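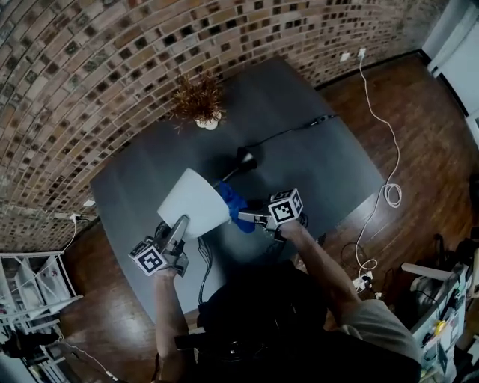 ランプシェードのほこり、どうしてますか？

私はずっと見て見ぬふりをしていました。でも白いシェードって、明かりをつけた瞬間にほこりの影が浮くんですよね。先日それに気づいてしまって、うわっ！となり、その日のうちに拭きました。意外と簡単だったので、やり方を書いておきます。

用意するもの
・やわらかい布 2枚（乾拭き用と水拭き用）
・洋服用のやわらかいブラシ
・食器用の中性洗剤 少し

最初にコードをコンセントから抜きます。手元のスイッチを切っただけで始めないでくださいね。さっきまでつけていた人は、10分くらい置いて電球が冷めてからどうぞ。私はこの待ち時間にお茶をいれます。

冷めたら電球を外し、シェードも本体から外します。つけたまま拭こうとすると、本体がぐらぐらして落ち着かないんです。外し方はランプによって違って、うちにあるMoyaのはリングをくるくる回すタイプ。固いときは無理にひねらず、説明書を見てください。

外したシェードはテーブルに横向きに寝かせます。円すい形だところころ転がるので、片手は必ず添えておくこと（一度、床まで転がしました……）。

まずはブラシか乾いた布でほこりを落とします。細いほうから広いほうへ、一方向にすーっと。往復させると、ほこりを生地にすり込んでしまいます。少し拭いたら回して、また拭いて、を一周分。細いほうの口のまわりは意外とたまっているので、布を指に巻いて、縁をつまむようにして拭くときれいになります。

内側も忘れずに！ 小さな虫が入っていることもあるので、先に軽くはたいておくと楽です。

手あかや薄い黄ばみが気になるところだけ、水拭きします。水に洗剤を1滴たらして布を浸し、これ以上絞れないというくらい固く絞って、とんとんと軽くたたきます。紙のシェードは水拭きなしで。布張りも接着剤で留めてあるものが多いので、目立たない場所で試してからにしてください。色の濃い布は色移りが心配なので、白いシェードなら一度洗ってある布が安心です。

シェードを乾かしているあいだに、本体とコードも拭いてしまいましょう。黒い本体はほこりが目立つぶん、拭きがいがあります。ソケットの中には布を入れず、外側だけ。コードは乾いた布で挟んで、端からつーっと引けばおしまいです。

完全に乾いたらシェードと電球を戻して、コードを差し込みます。うちは次は9月、衣替えのついでに拭く予定です。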